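The Two-Knob Microwave Holds Its Ground

Manufacturers have spent years adding menus to the microwave oven. Popcorn, potato, pizza, beverage, each with its own button. The break room at Sostgate, an office block with 400 desks, went the other way this June and standardized on a plain white countertop model with two dials.

Pandari, the firm that equips the building's kitchens, based the choice on its repair log. Over 12 months, most service calls on the old ovens involved the membrane keypad. Grease works under the film, a contact fails, and a working oven goes to scrap for want of a start button. 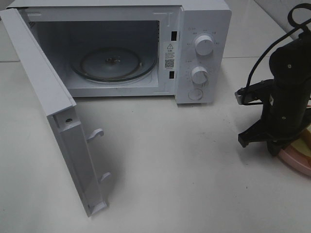

Door parts come second in the log. A microwave door is held by latch hooks that enter slots in the front frame and operate interlock switches behind it. If a hook is chipped or a slot is packed with crumbs, the switches may not close and the oven will not start. Users tend to report this as a dead unit. Pandari's technicians clean the slots with a dry brush before they open the housing.

The glass turntable should be seated on its hub before each use. A plate that overhangs the glass can catch the cavity wall and stall the rotation, which leaves one side of the food cold. Kashyap, a maker of cafeteria tableware, now sells a 9-inch plate for small cavities, and Sostgate stocks nothing larger.

Controls take less instruction. The top dial sets power and the bottom dial sets time.
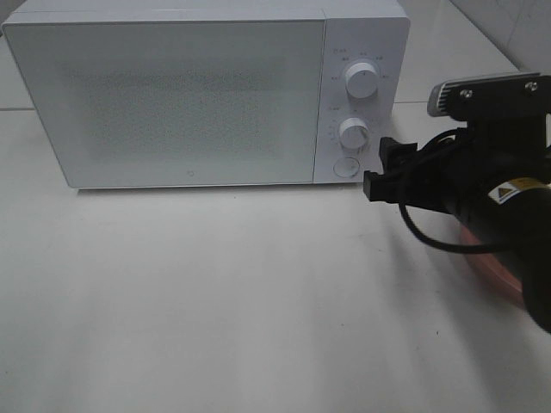

Mechanical timers do have a drawback at the short end of the scale. Travel between the first marks is small, and a setting of 30 seconds can easily land at 40. The usual remedy is to turn the dial well past the mark and then back to it. For reheating bread, the difference matters.

Bread is the hardest common item to reheat well. Water in the crumb turns to steam quickly, and the slice toughens as it cools. Medium power and a short run give better results than full power. Lettuce and tomato should come out first and go back in at the end. 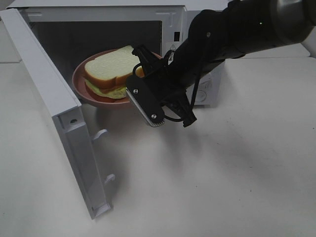 Plates need a level pull on the way out, with a dry towel if the rim is hot. Liquids should stand for a minute.

Esach, a parts supplier, rates its replacement timer at 3000 cycles. In a busy break room that is a modest figure, and Pandari keeps spares on the shelf. Swapping one takes a screwdriver and a bench. The ovens are wiped down every Wednesday after lunch.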